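Ticket 2894
Opened by: Lwazi Khumalo
Assigned to: Riaan Shezi
Product: Neltlow gridded tablecloth
Status: waiting on customer

Customer writes that the brochure won't lie flat on the cloth. One page curls up and stays up. Wants to know if the cloth is at fault.

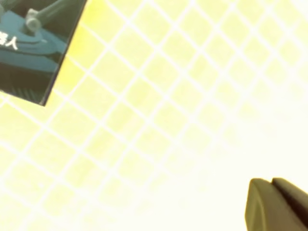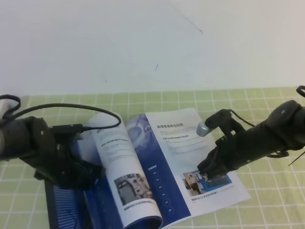 Riaan: Asked whether the cloth had been ironed. Customer replied that the brochure had not. Asked again.

Riaan: Cloth ironed in March, apparently a big day. Suggested leaving the brochure shut under something heavy overnight. Customer chose the Trindholm catalog, 232 pages, finally of use to someone.

Lwazi: Page still curls. Customer now also says the grid "makes everything look crooked." Please advise.

Riaan: Advised lining the brochure up with the grid. Have had no reply for 4 days and am choosing to enjoy it.

Lwazi: Do we refund for curl?

Riaan: We didn't sell them the brochure.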